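Dindgate Makers Board > Builds in Progress > Two-arm build, stuck on reach near the floor

hexnutharry
Original poster

Okay, so the two-arm thing finally moves without me holding my breath. Both arms are on the mount, both grippers open and close, and I can drive the pair from the little leader handles I put together back in November. I'm calling it Kindo because my kid picked the name and it stuck.

My trouble is low stuff. Anything at table height, fine! I can pick up a sock, a tape roll, a mug if I'm careful. But once I aim for something down by the floor, the forearms come in so flat that the wrists run out of travel, and I end up chasing the object with the fingertips (this is with the mount at 938 mm off the floor). I've tried dropping the mount and then the elbows hit their limits the other way.

Has anybody here gotten a fixed two-arm setup to work at both heights? Or do I need to give in and build a lift?

solder_and_sorrow

You need a lift. I know you don't want to hear it. I fought the same thing on my bench build for a whole winter and every "fix" I came up with just moved the dead spot somewhere else.

If you don't want to do a full column, do two positions with a pin. Ugly, cheap, done in an afternoon.

greasegoblin

Disagree with the lift, at least as a first step. What angle are your shoulders at? If both are bolted on square to the mount you're wasting a big chunk of the range. Tilt them forward and out a bit and you might get the floor back for free.

Also, post a picture from the head view, with the grippers where you'd normally park them before a grab. Hard to tell anything from words.

hexnutharry
Original poster

Shoulders are square, yeah. I copied the hole pattern off the Brorevholm plans and never questioned it.

Head view from this afternoon, in the living room. Grippers open and pointed out at the bottom of the air purifier on one side and the TV stand on the other. What I want to do eventually is follow that white cord along the floor and lift it out of the way, so picture me trying to get the fingertips all the way down to it.
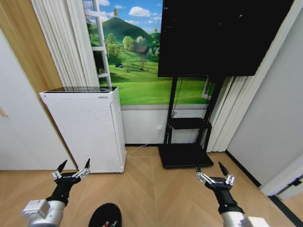

greasegoblin says the fingertips are the next thing to change after the shoulders. Pointed tips are great for plucking screws out of a tray, but a cord lying flat on a hard floor is going to squirt right out from between them, and you'll blame the arm for it. Print something wider with a soft pad and keep the pointed ones in a drawer.

hexnutharry
Original poster

Huh. I have a roll of flexible filament I've been scared of since the last jam, so maybe this is its moment. How wide are we talking?

greasegoblin

I'd start with twice what you have and sand down from there. Put a shallow groove across the pad so the cord has a place to sit. And round the bottom corners or you'll scratch that floor, ask me how I know.

solder_and_sorrow

Fingertips won't fix a wrist that's out of travel, though. He could have the best pads in the county and he'd still be coming in flat. I looked up the joint limits on the Brorevholm arm and the wrist pitch is the short one. The tilt greasegoblin wants buys some of that back at the floor and then takes it away from you up high, at shelf height. You're trading.

greasegoblin

Sure, it's a trade, but he said socks and mugs and cords. He didn't say shelves!

hexnutharry
Original poster

I do want shelves at some point... sorry. But floor first.

padlock_pam

Jumping in from the software side. Before anybody drills anything, check what your zero pose is. I run the Krajčí controller on mine and out of the box it had soft limits set way inside what the joints could really do. I spent two weekends redesigning a bracket and then found the line in the config. Got a bunch of wrist back just by editing that one file.

Go slow if you change them. Raise a limit a little, jog to it by hand with the speed turned way down, listen for the motor straining, then do the next one. And keep a hand on the power switch.

solder_and_sorrow

Okay, that's a better first step than mine. Check the limits, then argue about lifts.

hexnutharry
Original poster

Just opened the config and yep, wrist pitch is clamped on both arms. The left and right numbers don't even match, which explains why the right one always quits before the left does. I thought I'd put a gear in wrong.

Going to bump them tonight once the house is quiet. I also noticed the step rate is set at 1000 and the comment next to it says 193, so if anyone knows which one the Krajčí board wants, please yell before I plug it in.

padlock_pam

Trust the value over the comment. The comment on mine was left over from an older board. Still, jog one joint by itself first and see if it goes where you told it to.

greasegoblin

And tilt your shoulders!

hexnutharry
Original poster

Printing 10 degree wedges as we speak, calm down. Soft pads go on the printer after that, if it doesn't jam. I'll post the new reach numbers in this thread.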